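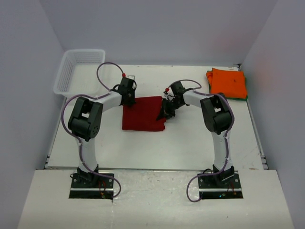
Teaching two arms to fold a cloth by remote control

I came to this with low expectations. The pitch is always the same: grab the controls, do the chore a few times, and the robot picks it up. Folding is a good way to test that claim, since cloth never lands the same way twice. What follows is how I record folding runs with the Clulteo control kit, including the parts the setup guide skips.

What you need

Two follower arms, a matching pair of leader arms for your hands, a basket, and a few plain cloths. Skip patterns to begin with. The guide says any table will do. I doubt it. Bolt the bases down and leave them there, because moving one after you start recording means throwing out the earlier runs.

Step 1. Check the cables

Drive each arm slowly to the far end of its reach and back. The cables need enough slack to follow without pulling at the gripper. A big loop looks messy, but I trust it more than a tight, tidy run.

Step 2. Fix your start and end

Write down where the basket goes, where finished cloths go, and where both arms rest. My finished pile goes at the back right. Put it where you like, but don't change your mind halfway through. If you do, label the new runs as a separate set.

Step 3. Practice with the recorder off

Do at least 26 folds before you save anything. You'll be bad at this. Your hands want to feel the cloth, and through the leader arms they can't. The Skarnness notes say an hour is enough to get comfortable. It took me most of October.

Step 4. Record slowly

Go for one corner at a time. Bring the open jaws down, close, lift a little, and stop to see whether you got one layer or two. If you got two, let go and try again. I keep small fixes like that in the recording. Big fumbles I delete.

Step 5. Place the fold and back off

Carry the cloth to the pile, let go, and move the gripper up before you move it sideways. Going sideways first can drag your nice fold open again. Keep the other arm clear of the pile while you do it.

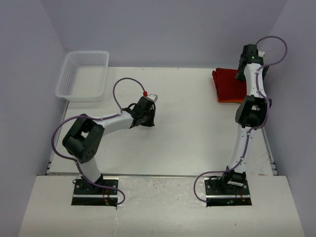
Step 6. Watch your runs before training

Yes, all of them. I had 1249 saved and kept about 700. The rest had late starts, odd pauses, or a cloth that slid off the pile after I'd looked away. The Honkanen script flags short runs and will happily pass a terrible long one, so don't lean on it.

Step 7. Test it the unfair way

Run the trained model with the cloth turned a bit, then with a color it hasn't had. This is where most demos go quiet. My first model did fine on the cloth it knew and closed its grippers on thin air for the next 4 tries with a new one. More runs helped -- less than I'd hoped.

If it still won't fold

Go back to the first second of each recording. Mine often began with the arm already moving, and the model learned to lurch. Trim those starts and train again before you buy the Bruvudberg gripper tips everybody recommends. I bought them. They're fine, but they didn't fix the lurch.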